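Mar 16, 2020

Slept badly and was up before six. Reijo Kokkonen had already written to all of us, twice, to say that we should stock up properly before the week was out. He attached a list. I have known Reijo long enough to remember his other lists, and I notice that his advice always ends with me carrying something heavy up the stairs.

Went to Peltonen anyway, for milk. The flour shelf was bare and so was the pasta, apart from the green sort that people apparently won't eat even now. There was a man with a trolley full of tinned peaches. I wanted to ask him what he thought would happen to him that peaches would put right.

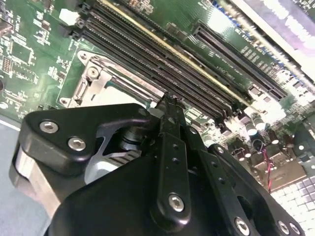
Did I buy more than I needed? Two extra bags of rice and a jar of Iltora coffee, which I don't even like much, so I'm no better than the peach man.

Saimi Turunen rang at lunch. She has read that a gargle of warm salt water sees off anything, and her source is a cousin of Nelli's who once worked in a chemist's. On the till, I think. I said I would wait to hear it from someone with a white coat. She said I had always been like this. She has also ordered 270 vitamin tablets from a firm called Brirex, which promises "total defence", and when I asked defence against what she said the leaflet didn't go into that.

Choir is off until further notice. Jonatan Boström says we can all sing together over the computer instead, each from our own kitchen. I have heard the altos try to keep time when they are standing next to each other, so I have my doubts. He wants us to try it on Thursday and I suppose I shall have to comb my hair.

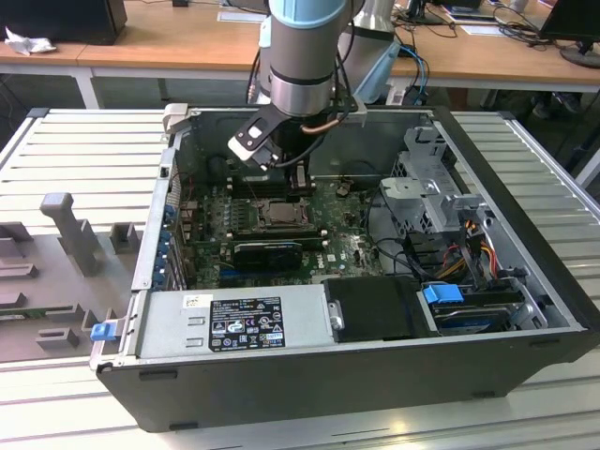 Evening

Walked down to Drikholm and back before supper. Hardly any cars. Gunvor Brekke was out on her step and we talked across the hedge, both shouting a bit. She thinks it will all be over in a fortnight. In February she thought it wouldn't come here at all, and I reminded her of that, which was unkind.

Rice for supper. Must ring Nelli tomorrow and ask about the cousin.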